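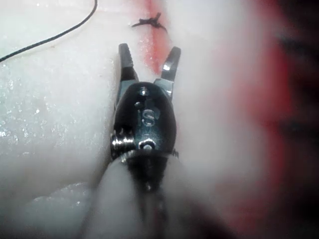 Needle driver jaws over a suturing pad at the Leite training lab, open day, June.

Surgical Robot Open Day: Your Questions

The Leite lab opened its doors for an afternoon in June so that the public could watch its suturing demonstration. Lindalva Toledo attended for this newsletter and has answered the questions readers sent in afterward. The lab did not see her answers before they went up.

Was it worth the trip?

If you have never seen a surgical robot up close, yes. If you were hoping to learn whether these machines will make your own operation safer, no. The session was built to impress, and it does, for a while. I came away with more questions than the handout answered.

Were they operating on anything real?

They were stitching a synthetic tissue pad. It is pale and wet-looking, with red along the cuts, and from a few feet back it is convincing enough that the man next to me looked away. But a pad has no pulse and doesn't breathe, and no one is going to sue over it. Please keep that in mind when you read the word "surgery" in the Brorimier brochure, where it turns up on every page.

How close could visitors get?

Visitors stood behind a rope and watched the close work on screens. I asked to stand nearer and was told there was no room.

What were the arms doing, exactly?

Closing short cuts with a curved needle and black thread. There are two arms, each with a needle driver at the end. One holds the needle while the other steadies the edge of the cut or handles thread, and then they may swap. The thread gets everywhere. Anyone who has sewn on a button will recognize the problem.
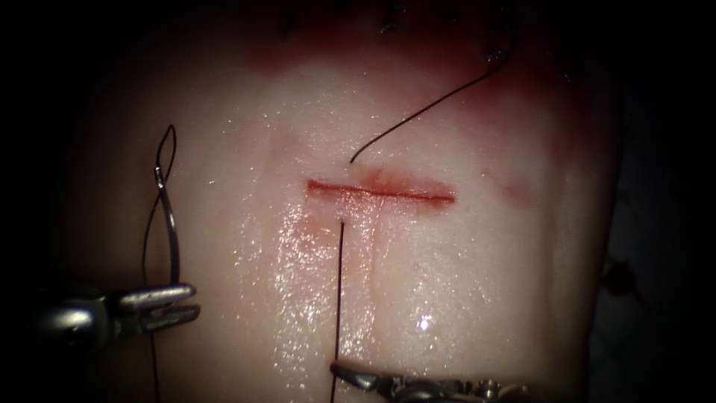

Was the robot working on its own?

I asked this three different ways. The first presenter said the system was "assisted." The second said it was "learning." The third said the answer depended on what I meant by "on its own," and then it was time for coffee. The poster by the door said "autonomous" in large letters. I can't tell you how much of the stitching was a person at a console and how much was software, and I don't think a visitor should have to guess. If you go, ask who is moving the arms at that moment, and wait for a name.

Is it faster than a surgeon?

The talk claimed 200 practice stitches so far. No one said how long they took or how many had to be redone. I asked for the failures and was promised a sheet by email. It hasn't come. A surgeon in the audience told me she wasn't worried about her job, though she did like the steadiness of the grip.

I'll give them that too. Passing a curved needle through soft material means turning it along its own curve so that it doesn't drag, and when the point is lined up over the cut you can see why people get excited about a machine that doesn't shake.
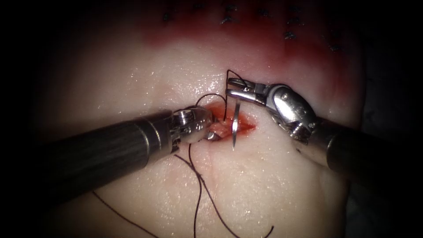
Even so, a steady hand is only part of sewing somebody up. Deciding where the stitch goes, how tight to pull, and when to stop and start over matters at least as much, and the talk spent one slide on it.

Who is paying for all this?

Brorimier and Dellex are both listed as sponsors. Dellex had a table with pens. I asked whether either company has a say in which results get published and was told that was "a great question." I took a pen.

Can I bring children?

The lab says 6 and up. There is no real blood, but the pads are stained red and some kids won't care for that. The talk runs long, and the chairs are hard.

What does it cost, and when is the next one?

Admission is free, and parking is $5. The doors open at 2 p.m. The next session is planned for the Kultavthorpe campus, with no date posted yet. Register anyway if you're curious, and bring your own list of questions. You may have to ask them more than once.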